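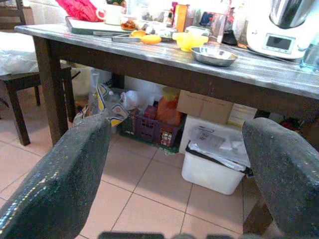 Recipe archive: proposal to convert all entries to weight

Brerngate_Archive wrote:
Members are invited to comment on a proposal concerning the recipe archive. At present, entries are accepted in cups, ounces, grams, or any mixture of the three. The archive team proposes that, beginning in March, every new baking entry list its dry ingredients by weight in grams, with cup measures permitted in parentheses. Older entries would be converted over time, starting with the yeast breads.

The team reviewed 22 bread entries before drafting this proposal. In six of them, the cup measures and the gram measures did not agree with each other. Most of the differences were in the flour. One contributor may spoon flour into the cup while another scoops directly from the bag, and a dough that is meant to be soft can become stiff as a result.

Comments will be accepted in this thread until the end of February. Please keep remarks to the baking section. Soups and preserves are not affected.

lorow_kitchen wrote:
I support the proposal in full. I have submitted entries in both systems and have always found the weighed version easier to repeat. I would ask that liquids be included as well. Water and milk are simple to weigh, and it is convenient to leave the mixing bowl on the scale and reset it to zero after each addition.

Plainmeasure wrote:
I must register an objection. A considerable part of the membership does not own a kitchen scale and has no wish to purchase one. Many of the entries in the archive came from handwritten cards, and those cards say "two cups" or "a heaping spoon." To place the original measure in parentheses is to treat it as a footnote. If the archive is intended to preserve family recipes, the family's own wording should come first.

I would also note that the Alcaraz collection was given to the archive on the understanding that it would be kept as written.

Brerngate_Archive wrote:
The point regarding the Alcaraz collection is accepted. Those entries will be excluded from conversion, and the text of the proposal will be corrected to say so.

On the broader question, the team does not regard a measure in parentheses as a footnote. We are, however, willing to consider a format in which both measures appear in two columns of equal width.

sifted_twice wrote:
Two columns would be my preference. They do not print well on a small page, but that can be dealt with separately.

May I raise a related matter? Numerous entries call for "a medium bowl" or "a large bowl" without further detail. In my own kitchen a medium bowl holds three quarts, and I have seen the term applied to vessels half that size. When a dough is to rise until it fills the bowl, the difference is significant. A shallow steel bowl and a deep one will also give quite different impressions of how far a dough has risen. I would request that capacity be stated whenever the bowl is used as a guide to the rise.

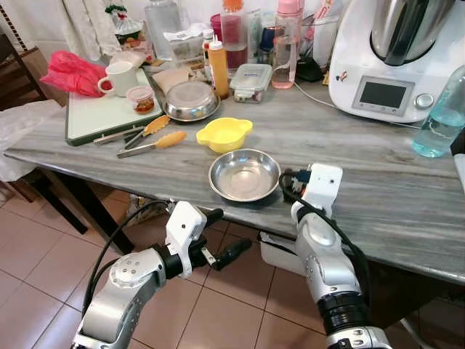
Plainmeasure wrote:
On capacity I have no objection, provided it is recommended and not required. My concern remains with the flour. The proposal does not state what weight will be assigned to one cup when the contributor cannot be reached. Published charts differ — some by a noticeable margin — and the archive would be choosing a figure on the contributor's behalf.

lorow_kitchen wrote:
The Faltar baking guide settled this by printing its own cup weight on the inside cover and applying it throughout. A reader may disagree with the figure, but can at least see what was used. I would suggest the same approach.

Plainmeasure wrote:
That would be an improvement. I would still vote against conversion of the older cards.

Brerngate_Archive wrote:
Thank you. A revised draft will be posted with the two-column format, a stated cup weight, and a recommendation on bowl capacity. The conversion of older entries will be put to members as a separate item. The thread will remain open in the meantime.

Related threads
Substituting dried yeast for fresh in older entries
Correct storage of handwritten recipe cards
Oven temperatures: rounding when converting from Celsius
Request for missing pages, Alcaraz collection

This site uses cookies to keep you signed in and to remember your display settings. By continuing to browse, you accept their use.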